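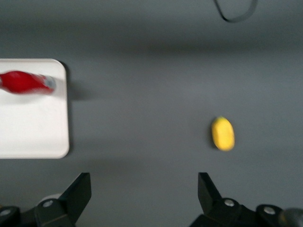

Fornstead, 2022-01-25

Quick one this week, newsletter goes out at noon and I still have the Rahman room schedule to fix.

The gray table. We are finally sorting what lives on it and what goes back to the storage closet. The plan from October was "tray for the small stuff, drawers for the rest" and that mostly held up until the holidays. Then everybody put everything down wherever. Me included.

So. White tray stays. Anything that rolls goes in the tray - bottles on their sides especially. Soo-ah Ki found one under the radiator on Friday and was not thrilled. Yellow lemon thing also rolls, also goes in the tray. If you take something out to use it, put it back the same day please, not "when I'm next in".

Glass bottles: do not stand them near the edge. Laying down is fine. We lost 2 last year, and Clakow wants almost as much for shipping as for the bottles. If one chips tell me or Soo-ah, don't just turn it around so the good side shows.
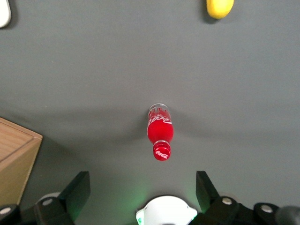

Coke bottle with the red cap. Tray, please.

Now the little drawer cabinet. Two drawers, wood. Top drawer is labels, tape, the good scissors. Bottom drawer is for odds and ends only, and I mean small ones, somebody got a stapler wedged in there and it took me most of a lunch to get it out. Not naming names. Wadard sent a replacement knob for the old one upstairs so if you were waiting on that, its in my mailbox.

Cartons can stay out if they're in use that day. Otherwise flatten and put in recycling. Full ones go on the closet shelf, left side.

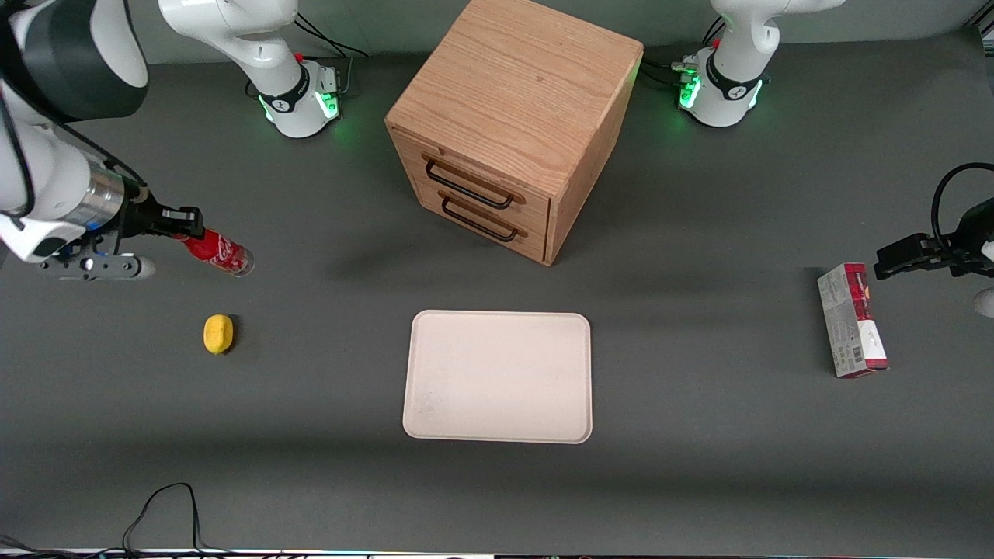 Which gets me to the closet. The inventory sheet says 3936 items, and I don't beleive it for a second. That number has been copied forward since before I started. Soo-ah is redoing the list from scratch, shelf by shelf, and is up to shelf 56 on the old numbering (the numbering skips, don't ask). If you have anything checked out at home, email her what it is. Doesn't have to come back yet, she just needs it on the list.

Labels - we ordered 2000, they came, they're the wrong size. Usable on the bigger bins. New ones next month hopefully.

Wipe the table down before you leave. Spray is under the sink, cloths on the hook.

Room schedule to follow in a separate email. Thursday people, you are swapped with Monday people, more on that in there.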